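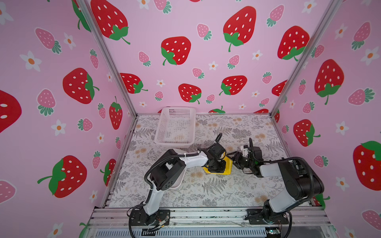 4.2 House rules for a two-arm cell

Figure 3. One of our cells with both arms on the front rail. The left gripper has hold of the yellow object and the right one is close by.

I'll admit I used to find rules for bench-top robots a bit silly. Then Rommel Maglaya and I went back through the logs for all 1162 runs of the Samonte trial, and 46 of them had to be binned over things a short checklist would have caught (a swapped backdrop, a mat that had crept sideways, a cable snagged on an elbow). So we wrote one!

The rule we argued over most is the one about shared space. When the two grippers get as near to each other as they do in Figure 3, only one arm may close. The other waits until the first has finished its move. Hatem Shehata wanted a fixed gap between them, but that makes handing over small items a real pain, so we settled on taking turns and left the gap to the operator.

Cables come next. Ties go along the outside of the arm, and there has to be enough slack above the gripper for a full turn of the wrist. Check it by hand with the power off. I know, everyone says they do this.

Then there's the wallpaper. Our cells have busy walls on purpose, strawberries in this one, and the floor mat has its own fern and flower print. Pick whatever pattern you fancy, but write down which one it is before the first run and don't change it halfway through a batch. Trinidad Dagdag keeps the list for both sites, Gandon and Purkberg, and she has added 6 new patterns to it since August.

Last, anything that goes on the mat gets logged, baskets included, even if neither arm is meant to touch it. We were sloppy about this early on and I still can't say what was on the mat for a good part of the first batch.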